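Cenden Table Cover, Black
Item 246. Sold by Abbasi Linens and Work Surfaces, Skatirham
Page revised 19/09/2021

Fitted cover for folding and sorting tables. The dark surface gives strong contrast with pale towels and garments, so edges and fold lines can be read from a standing position.
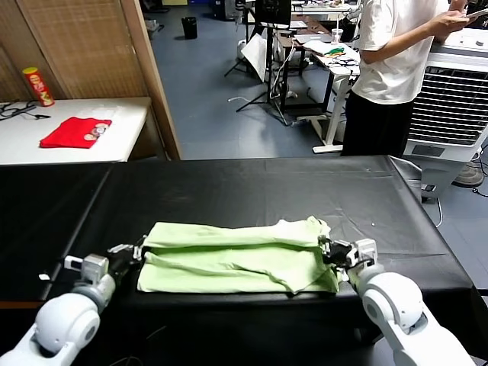
Light green cloth on a black cover, folded lengthwise in both views. 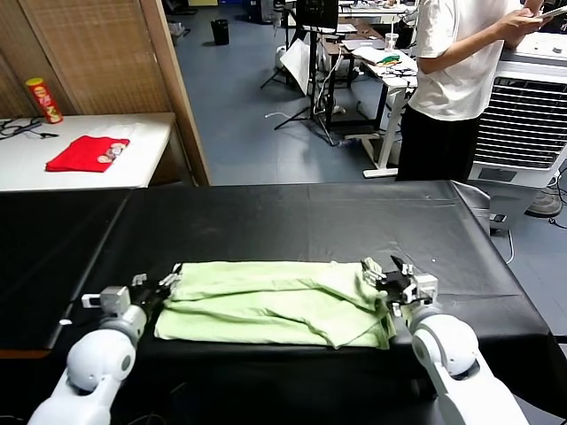

Uzma Rizvi writes that the cover has been on her Trollirthorpe table since June and the corners have stayed put, but that the first wash left it a little short on one side. She now washes it cold and hangs it over a rail, and would like to see that on the label.

Washing instructions were changed after her note. Wash cold, line dry, no bleach. Do not iron the seam.

Dimensions
Length: 246 cm
Width: 191 cm
Length before hemming: 201 cm (short version, item 201)

Fitting
Center the cover with the seam at the far side. Pull the near edge down first, then the sides. Creases from packing relax after a day or so under normal use. Long items should be folded lengthwise before the cross fold, with the layers squared at the near edge.

Supplied with 2 corner clips. Replacement clips are ordered separately under the Cenden parts list. Returns accepted unwashed, in the original bag.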